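Gruvau users board > Control and planning > Bimanual

Thread: Stale wrist frames or bad planner? Arms hesitate over small parts

mesh_and_torque
Setup is two arms on one white table, desk-tidy task, Gruvau 4 for planning, our own policy server on top. Control loop runs at 200 Hz. The policy sends chunks of 8 waypoints. When a chunk ends close to an object, the arm stops, backs off a few millimeters and goes in again. It is worst on thin items lying flat: the utility knife, the gray marker. The mesh pencil holder gives us no trouble.

I have already ruled out joint limits and the collision margin on the table plane. Head view of the workspace:

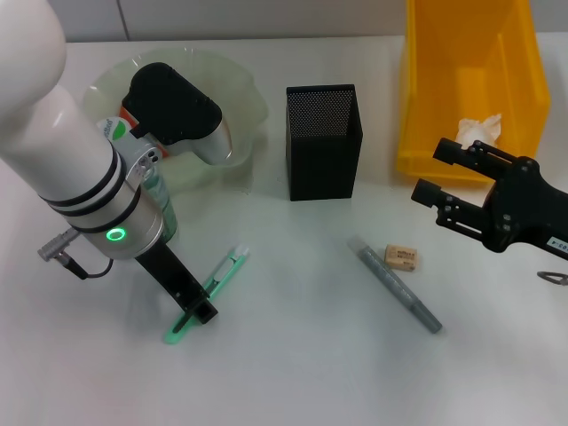

Things I have tried
1. Longer chunks. Fewer stops, worse final position.
2. Blending the last 3 waypoints into the next chunk. Helps in free space, does nothing near contact.
3. Dropping the wrist streams and running on the head view only. The hesitation goes away and so does most of the accuracy.

Item 3 makes me suspect the wrist images. Has anyone seen this?

clamton_dev
Check your timestamps before you touch the planner. Clamton stamps a frame on arrival at the host by default, so a late wrist frame gets paired with a newer joint state. The policy then sees the object in the wrong place and corrects for an error that isn't there. Set stamp_source to device and compare.

qp_infeasible
I don't buy it. A stamp offset gives you a steady bias along the direction of travel. Stop and retreat sounds like the solver rejecting the first waypoint of the new chunk and falling back to the last safe pose. Turn on the rejection log.

mesh_and_torque
Did both. Rejection log is clean apart from startup. Device stamps put one wrist stream 4 control ticks behind the other. I also went through the wrist recordings, and a lot of what that stream feeds the policy has very little of the table in it:
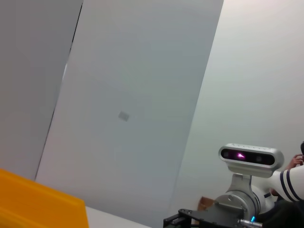 The encoder still produces a confident feature vector for views like that, and our fusion layer weights all streams equally. So the lag is real, but I doubt it is the whole story.

qp_infeasible
Fair, I withdraw the solver theory. I still wouldn't blame the lag. 4 ticks at 200 Hz is 20 ms, and at approach speed that is nothing.

clamton_dev
It is nothing at constant speed. At a chunk boundary the velocity changes and the pairing error changes with it. Fix the stamps first, then look at fusion. Otherwise you are tuning weights against bad data.

womum_nightly
We had the second half of this on Womum. A learned gate per camera fixed most of it. Train it with random stream dropout or it collapses onto the head view. One warning: check that the gate doesn't shut off a wrist camera after the grasp. Ours did, because the background was blank, and we lost the only close view of the part.

mesh_and_torque
That would hurt us. With the green piece up against the finger, nearly everything else the camera gets is plain gray:

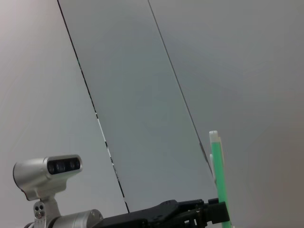

A gate driven by overall image texture would probably score that low, and I want it kept. I'm going to try gating on patch features with a fixed mask over the arm's own hardware. Does the Govindasamy loader support masks per stream, or do I have to bake them in?

womum_nightly
Per stream, yes. Put them in the stream config, not the dataset config. The dataset one is applied after resize and the edges come out soft.

qp_infeasible
Masking your own hardware throws away a useful cue for gripper opening. I would feed that in from the encoders if you go this way.

mesh_and_torque
Opening is already in the state vector. Stamps are fixed on the branch, and retraining starts tonight with the gate off so I can separate the two effects. Will post both curves.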